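Chapter 8
Planning and Paying for a Service Robot

What this chapter covers

By the end of this chapter you should be able to:

- write a short statement of need before speaking to a supplier
- separate the purchase price from the cost of owning the machine
- prepare a site for a two-armed robot that works at table height
- set up a trial and decide what would count as a pass
- compare quotations that are laid out in different ways

You will need the cost sheet from Chapter 3. If you have not filled one in for your own workplace, use the blank copy at the back of the book.

8.1 Start with the task

Most poor purchases begin with a demonstration. A manager sees a machine do something clever at a trade show, asks the price, and only then goes back to the office to look for work it could do. The order should be the other way round. Write down the task first, in ordinary words, and keep it to one page.

Rakiya Isah ran facilities for Tarawneh, a firm that lets serviced meeting rooms and breakout areas. Her first draft said that the company wanted "a robot to help with tidying". Three suppliers replied with three quite different machines, and their prices could not be compared. Her second draft listed the objects to be moved, the heights they would be moved between, the hours of work and the kind of floor. It also said who would be in the room at the time. Two of the suppliers withdrew after reading it, which saved everyone a good deal of trouble.

A statement of need should give the heaviest object and the most awkward one. These are often different. A full box of paper is heavy but has flat sides and keeps its shape. An open basket weighs little, yet it can tip as it is lifted and whatever is inside can slide to one end. Where the hand takes hold matters as much as the weight, so ask the supplier to quote a safe load for a grip on the rim as well as for a grip from underneath. The figure in the brochure is usually the best case.

Surfaces belong in the statement too. Polished stone, glass and gloss paint can all cause difficulty for cameras and depth sensors, and a round table leaves less room for error at the edge than a square one of the same width. If your furniture is like this, say so at the start and ask for a trial on it. 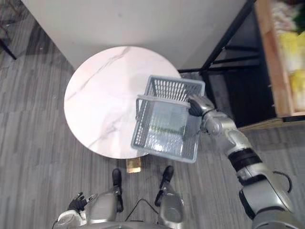 8.2 The price and the cost

The purchase price is the figure everybody remembers. In the Tarawneh budget it came to 70 per cent of the spending in the first year. The rest went on items that did not appear on the front page of the quotation:

Delivery and setting up. Check whether this includes travel and a second visit.

Hands and grippers. Fingers wear. Ask for the price of a replacement hand, the time it takes to arrive and whether your own staff are allowed to fit it.

Software. Some suppliers sell a licence outright and others charge by the month. Find out what the machine can still do if the payments stop.

Staff time. Someone has to start the robot, watch it and write down its faults. In the early months this may be the largest hidden cost.

Changes to the building. Sockets, network points, storage and floor repairs normally come out of a different budget, and the holder of that budget needs to be told.

Insurance. Speak to your insurer before you sign, especially if members of the public use the space.

Put each item on its own line, even when the amount is nil. A blank line gets forgotten, while a nought shows that somebody asked.

8.3 Comparing quotations

Tarawneh ended up with two offers. Zastetti proposed a sale with one year of support. Pladeo proposed a lease over three years, with repairs included and a charge for ending early. The Pladeo offer looked dearer on a monthly view and cheaper on a full-term view, and the finance office and the facilities team argued for a fortnight before they noticed that each was using a different sheet.

The cure is dull but it works. Choose one period, normally the expected life of the machine, and work out every offer over that period. Add repairs to the offers that leave them out. Show any value left at the end as a separate line - it is only a guess, and the reader should be able to take it away again.

Activity 8A

Skalis is a small training centre with a single large room. It wants a robot to carry light items between tables and storage, and it hopes to place an order in February. Draft a one-page statement of need for the centre. Then list the costs you would expect in the first year and mark the ones you would have to ask a supplier about. Keep both sheets, as you will use them again in section 8.5.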